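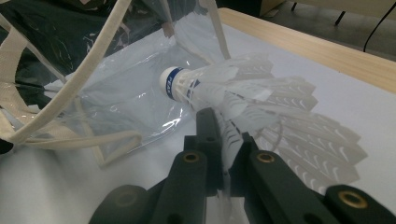 Does it matter which part of a shuttlecock the gripper closes on, if the only aim is to get it into the bag?

It matters a good deal. Cork-first grasps went in at the first try far more often than skirt grasps, both in my own demonstrations and in what the policy later did with them. The feathers give under the fingers, the shuttle rolls in the grip, and the skirt then catches on the trim at the mouth of the bag.

Tuesday, August 25, 2020

Spent the day on grasp point. I had meant to spend it on the clock offset between the left and right units, but Serpil had already fixed that by the time I got in. It was the trigger line, as she said last week and as I disputed at some length. The offset is now constant over a whole session, so it can be subtracted once at the start and forgotten.

The question comes from the last training run on the Pluvik set. That set has 2100 demonstrations in it, all of them with hand-held grippers, one in each hand, on the clear zip bag and shuttlecock task. Left holds the bag open, right picks and places. The policy learned the left hand well. It learned the right hand badly in one particular way: it hesitates above the shuttle, moves between the cork and the skirt, and comes down somewhere in the middle, on the band or just behind it. Neither I nor anyone else demonstrated that grasp on purpose. It looks like an average of two things we did do.

So I went back and labelled a sample by hand. Cork grasps, skirt grasps, and a third class for anything on the band. The sample was split almost evenly between the first two, with very little in the third. That fits the averaging story, though it doesn't prove it. Serpil's objection is that the shuttle also lies at a different angle in nearly every demonstration, and that the choice of grasp may simply follow from the angle. If the cork points away from the right hand you go for the feathers, as they are nearer. I checked this against the labels after lunch. There is some effect, but the same angle gives both grasps often enough, and it depends on who was holding the tools. Vaughan goes for the cork nearly always. I go for whatever is closest, apparently. I hadn't known that about myself.

The plan for today was then plain enough. Record two small sets under the same conditions, 40 demonstrations each, one with cork grasps only and one with skirt grasps only. Two shuttles on the table at a time, same bag, same lamps, same person. The person was me for both sets, which is a weakness, and I have written that down in the log.

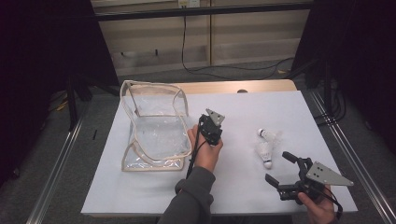
The cork set took most of the morning. I had to redo 15 of them. Most of the redos were my fault -- I closed on the feathers out of habit and had to stop -- and the rest were tracking losses on the left unit when I tipped it too far over to hold the mouth of the bag open. The left unit loses itself when its camera sees little besides clear plastic. Everything in view is a reflection, and the reflections move when the lamps are fixed and the hand isn't. Jisness copes with this slightly better than the old tracker did. It drops out later and comes back sooner, but when it comes back it can be a finger's width off, which is worse in a way, as the old one at least told you it had failed.

Must remember to ask Vaughan for a matt sheet to lay on the table. The white top is good for seeing the bag's trim and poor for seeing the feathers. White on white. The head view has trouble telling where the skirt ends, and when the two shuttles lie close together the segmentation joins them into one object. In the wrist view it's much less of a problem, the shuttle being large and the shadow giving a decent edge. Serpil would leave the table as it is and let the wrist view do the work. She is probably right for this task, but the next task has the same table and smaller objects.

The skirt set went faster, with few redos, but each demonstration was longer. I noticed I was correcting at the bag. With a cork grasp I could go straight in and let go. With a skirt grasp I was turning the wrist over the opening, waiting for the shuttle to settle in the fingers, then lowering it. This adds a second phase that the cork demonstrations don't have, and it is different every time. I'd expect a policy to find that hard to copy from so few examples.

Trained both on the Drotach machine in the afternoon, same settings, nothing tuned. Short runs. Then evaluated on the arms with the shuttles laid out from the same card of start positions.

Result, for what two small sets are worth: the cork policy no longer hesitates. It comes down on the cork and closes. Its failures are all at the bag, where the left arm lets the front panel fold inwards and the shuttle lands on top of it. The skirt policy also commits to its grasp without any wandering, so in that respect the two are equal, and mixing the grasps does seem to be what caused the hovering. But it loses the shuttle on the way or catches the trim in roughly a third of the trials. There was one trial where it pushed the whole bag across the table with the shuttle still in the fingers. I have kept that log.

What I can't say yet is whether a consistent grasp helps at full size. With 2100 demonstrations there may be enough of each kind for the model to keep them apart, given a policy head that allows for two answers. Ours, at present, doesn't really allow it. Serpil wants to change the head and leave the data alone. I want to filter the data and leave the head alone, chiefly as it can be done this week. We agreed to do the filtering first, using Vaughan's sessions only, and to put the head change down for October when the new machine time starts.

Other things. One of the shuttles is getting ragged and should be swapped before the next recording, or else kept in on purpose and labelled as worn. Haven't decided. The zip on the bag sticks. The cable on the right unit pulls when I reach for the far shuttle, and I can feel it in the wrist by the end of a session, so it wants a longer lead or a clip further up the sleeve.

Grasp labels are in the Pluvik folder under today's session, with the redos kept apart. Tomorrow the filter script, then the left unit and its dropouts if there is time.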